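Food Waste at Lunch: What Gets Thrown Out and Why
Group project report, Intro to Environmental Studies, section 2

Background
Started with one question. How much of the lunch people buy in Prillport ends up in the trash? City puts out totals for all waste but nothing on food by itself. So we picked two places to eat near campus, Plellow (cafeteria style, pay by weight) and Nistor (set portions, mostly rice and soup), and asked both if we could weigh scraps after lunch. Both said yes, Nistor only if we stayed out of the kitchen. Fine.

Method
16 lunches total, split evenly between the two. Buckets by the tray return, one for plate scraps, one for napkins etc. Weighed at 2 pm when the rush was over. Scale was the cheap hanging kind. We also handed out a short survey, one page, five questions. 80 came back filled in. A few had only the first side done, we used what we could.
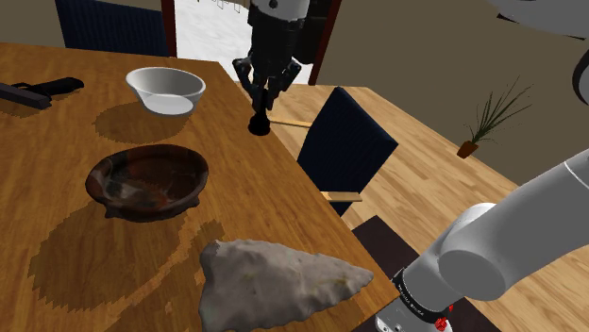 Survey asked why people left food. Choices were too much, didn't like it, ran out of time, saving room, other. People could check more than one, which made the adding up harder than we planned for. Next time one answer only.

Results
Plellow customers wasted a lot less per person. Makes sense, you pay for what you take. Total for both places over the whole project was 1,422 ounces of plate scraps. Most of it came from Nistor and most of that was rice. Bread was second, then salad (mainly the big lettuce pieces on the bottom).

Top survey reason was "too much." Ran out of time was next, we did not expect that one to be so high. Hardly anyone checked didn't like it.

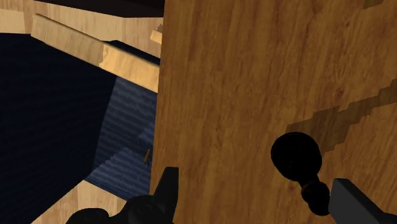

Fig. 1. Dark knob-like object and wood grain.

Rainy days had more scraps at Nistor, not sure why. Could be people order more hot food and then can't finish. Could also be chance, there were only a few rainy days so we arent claiming anything.

Portion size
Since rice was the big one we asked Nistor about offering a half portion for less money. They already do! Its just not on the menu board. Only 20 of the people surveyed said they knew. That might be the easiest fix in the whole report, put it on the board.

Bowl size matters too according to the readings from week 4. Same serving looks smaller in a wide bowl so people ask for more.

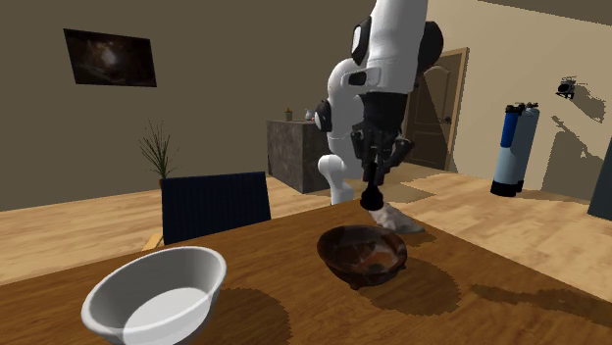

Fig. 2. Two bowls on a wooden table, white and dark brown.

Problems
Missed one bucket at Plellow, it got emptied before we got there, had to redo that day. Wet scraps weigh more than dry so soup days are probaly too high. No data for Sunday, both places closed.

Recommendations
- Nistor: list the half portion on the board
- Plellow: keep pay by weight, maybe smaller trays
- Both: send scraps to the Pruria compost site, they take cooked food and pick up once a week

Still to do: per person numbers by day, and the graph for the class poster. Survey form is attached at the back.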